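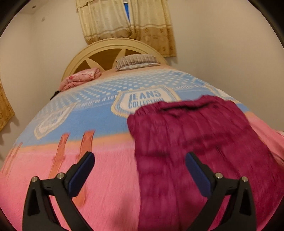
The blanket on the bed, with the magenta garment on top of it

Dye transfer from a dark garment to a polyester plush blanket - what removes it without flattening the pile?

Posted by Britta Strobel in Laundry and Fabric Care

I washed a plush blanket together with a dark magenta cotton top at 40 degrees. The blanket label says 100 per cent polyester, 30 degrees, low spin, do not iron, do not bleach. The top has no label left. After the wash there was a dull purplish cast near one hem of the blanket, on the reverse side, in a patch the size of a dinner plate. The printed side is fine as far as I can tell.

What I have done so far:

Rinsed the patch under the cold tap for ten minutes. The water ran clear from the start.
Washed the blanket again on its own at 30 degrees with ordinary liquid detergent. The patch is slightly paler.
Dried it on a line indoors. It has not been in the tumble dryer at any point.

The machine is a Simard with a nominal spin of 1180 rpm, which I turn down to 634 for blankets (the lowest setting other than no spin). The water in Katbridge is hard, if that matters.

I would like to know whether the colour is likely to be fixed by now, and whether a run remover sold for whites would take the print out along with the stain. A second point is the pile. It felt stiffer after the second wash and I do not know if that is detergent left in the fibres or heat damage from the first one.

Edited to add: the blanket is two layers stitched at the hem, not a single layer. I have not tried anything on the stitching.

3 replies, oldest first

posted by Denora

Your position is better than you think. Cotton is normally coloured with reactive or direct dyes. Polyester is coloured with disperse dyes, at temperatures well above anything a domestic machine reaches. The loose dye from a cotton top has very little affinity for polyester at 40 degrees, so most of what you see is probably sitting on the surface of the fibre or held in detergent and softener residue. The fact that a plain 30 degree wash made it paler points the same way.

The exceptions are the stitching and any binding. If the thread is cotton or a cotton blend it can take up the dye properly, and it will be slower to clear.

What I would do, in this order:

Test an inside corner of the printed side first. Dampen it, press a white cloth on it for two minutes, look at the cloth. If colour comes off, stop and use plain detergent only.

Soak the whole blanket in cool water with a colour-safe oxygen-based stain remover, the powder kind, at the dose given on the tub for soaking. Dissolve the powder fully in a jug of warm water before adding it. Undissolved grains lodge in the pile and can leave pale specks. Check first that the label allows it: a plain empty triangle permits any bleach, a triangle with two diagonal lines permits oxygen bleach only, and a crossed-out triangle rules out both. You wrote "do not bleach", so look at which symbol you have. If it is the crossed-out one you are going against the label, and the risk is yours.

Rinse twice and spin low. Dry flat or over two lines so the weight is spread.

Do not use the run remover for whites. Those are mostly reducing agents (sodium dithionite), and the instructions restrict them to white goods for good reason. Disperse prints vary a lot in how they stand up to it, and you cannot tell from looking.

Keep it out of the dryer until the patch has gone.

posted by prekari

just wash it again with a couple of those colour catcher sheets and don't worry about it. mine came out of a load with red socks looking awful and after three washes you couldn't tell. vinegar also helps set the colour in the magenta one so it won't do it again

posted by oddments_drawer

The sheets are a sensible addition to the next wash, but they pick up dye that is already in the water. They do not draw it out of the blanket. Vinegar will not set a reactive dye on cotton. It does no harm in a rinse, but I would keep washing the top separately until the water stays clear.

On the stiffness, heat damage at 40 degrees is unlikely. Polyester pile starts to crush and glaze under tumble heat or an iron, and when it does the tips look shiny and stay bent when brushed. Residue feels different - the fibres clump but separate when you rub them between your fingers. With hard water and two washes of liquid detergent on a low spin, residue is the more likely of the two. Run a rinse with no detergent, full water level if the Simard has the option. When the blanket is nearly dry, brush it in one direction with a soft clothes brush, and leave out softener, as it coats the fibres and flattens them further.

A full double-layer blanket also wants most of the drum to itself. If it goes in with anything else the rinse cannot get through the fold in the middle.

Comment by Britta Strobel

Thank you. The triangle has two diagonal lines, so I misread it. The white cloth test on the printed side left nothing on the cloth. I will do the oxygen soak with the powder dissolved first and leave the hem thread for afterwards.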